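Home | News | Reviews | Interviews | Forum | About | Contact

Print this page | E-mail this to a friend

Two Hands, No Robot: Usa Inthanon on Working With the Fekitz Pair

Sat 15 February

Usa Inthanon had been using the Fekitz hand-held grippers for 12 weeks when we got her on the phone, and she started talking about them before we had finished saying hello. "I went in wanting one good afternoon out of them," she says. "Now I'm the person who gets annoyed when somebody else has the pair!"
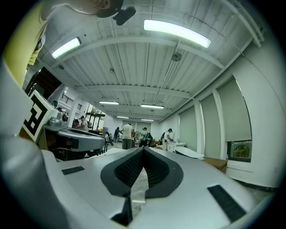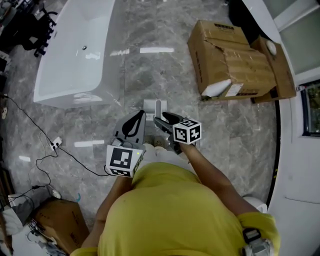 The hand-held grippers and their printed marker blocks at the workroom.

Inthanon runs data collection at Irnness, a small outfit that gathers demonstrations of everyday chores so that robot arms can be trained on them later. The Fekitz kit is a pair of grippers you hold, one in each hand, plus the marker blocks, the cables and the recording software. You do the job yourself, picking up and moving and putting down, and the kit keeps track of how your hands went about it.

Her old way was to steer a real arm from across the table. "Oh, it was so slow," she says. "You'd move, it would think, it would move. By lunch you had 15 takes and a stiff neck. With these you just kneel down on the floor and do the thing (bring knee pads, seriously), and you can go wherever the job is."

What won her over first was the fingers. They close with a soft give, she says, and the padding holds on to smooth plastic better than she had any right to hope. "I tried it on a shampoo bottle the first evening and went home happy. A shampoo bottle! My sister thinks I need a vacation."

The markers took more getting used to. Each gripper carries its block of black-and-white squares, and the tracking wants to see them. Turn your wrist too far in and the software beeps at you. Surachet Suksawat, who trains new operators at Irnness, has people practice for a full morning with the sound turned up. "They hate me until about eleven," he says. "After that their elbows come out on their own and you hardly hear a beep."

So what would she change? Inthanon doesn't need time to think. The cables. "I love this thing, but the cables need help. They're a touch too short if your outlet is by the wall, and they find your ankle every time." She would also like a second size of grip. Her hands are small and the trigger is a stretch by the end of the day, while Suksawat has no complaint at all.

She has been in touch with the makers on both points. Chaiwat Tanasarn, who looks after customers for Fekitz, told us that longer leads will ship from July and that a smaller handle is being tried out with 7 customers. The price of the pair stays at 1,080 dollars with the software included. Spare finger pads are sold separately, and Inthanon suggests ordering a set right away. Hers are wearing a little at the tips, where she pinches hardest.

She did look at the Tristora set before buying. It is lighter, and she liked the case it comes in, but it only came as a single gripper when she asked. "Half of what we do takes two hands. Hold it with one, turn it with the other. Try opening a jar with one hand and you'll see what I mean."

Setup is quick once you have done it a few times. Plug in, run the calibration, wave both hands around slowly until the screen goes green. New users tend to rush the waving part, says Suksawat, and then wonder why the left hand drifts.

Next on her list is a long run of kitchen jobs, starting with stacking bowls and wiping counters. She has already bought the bowls. "Three different kinds," she says. "I want to see how it does with the really thin ones."

Print this page | E-mail this to a friend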